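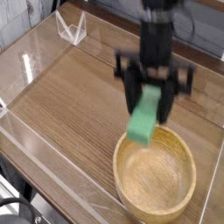 Murthy Round Wooden Bowl

I've been selling kitchen and table things from Givley for long enough to know which bowls come back and which ones don't, and the Murthy is one I've never had returned. It's a wide, shallow bowl in a light, honey-coloured wood, with a thick rim that's been smoothed right over so it's lovely to get hold of. Look down into the bottom and you'll find fine circular grain lines going round and round (I still catch myself running a finger along them while the kettle boils).

My own lives on the kitchen table and does a bit of everything. Keys and post in the week, clementines in winter, and in October it fills up with conkers whether I like it or not. When little ones visit I tip the lot out and it becomes the bowl for their building blocks – it's wide enough that they can drop things in without much aiming, and low enough to see what's at the bottom.

It looks good on a darker table too. The pale wood stands out nicely against a mid-brown top, so you don't need a mat or a runner under it unless you want one.

Looking after it

Wipe it with a damp cloth and dry it straight away. No dishwasher, please, and don't leave it soaking in the sink. I give mine a rub with Groltum board oil every couple of months, and leave it overnight before putting anything back in. A 100 ml bottle lasts me ages.

The bits you need to know

Product code: 436
Weight: 935 g
Finish: oiled, ready to use
Made for us by the Triltton workshop

Grain and colour vary from one bowl to the next, so yours may come out a touch paler or warmer than mine. If you're buying a pair and would like them close in colour, pop a note in the order box and I'll have a rummage through the shelf for you.

Orders placed before 2 pm go out the same day. Gift wrapping is brown paper and string, and you can add it at the checkout.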